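Fleece and pom-poms at the Wornham flat

We use cookies to remember your settings. Accept / Manage

Craft afternoon, 2023-04-04, at Giuliana Salazar's place. Quick upload, captions when I get to them.
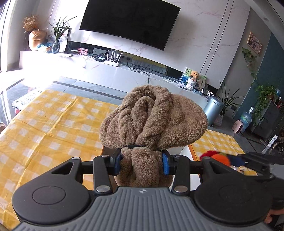
Giuliana has been wanting to make stuffed things out of leftover coat lining for ages, so that was the plan. No pattern, everybody just made it up as they went. The brown fleece is the really shaggy teddy kind, twisted and folded over into a round lump with black cord round it. Good start for a bear, or a hedgehog, Nerea says hedgehog. Pom-poms are red, orange, navy and yellow yarn. Yellow check cloth on the table, the dried flowers and the long leafy plant in the blue vase over by the TV.

Notes for next time, before I forget —

Fleece sheds. Everywhere. Cut it from the back with the tip of the scissors and only thru the backing, not the pile.

Wind pom-poms fatter than you think you need. Jamie's first two came out like dandelions, trimmed down they were ok.

Tie the cord tight, then knot it again. Bartosz used sewing thread and it snapped on him, twice.

Bring more navy, we ran low. Demetrio has a bag of yarn ends at home he keeps promising.

Next one is in June, at Nerea's. Bring a cushion cover your happy to cut up — and your own scisors please, labeled.

Sign up for our newsletter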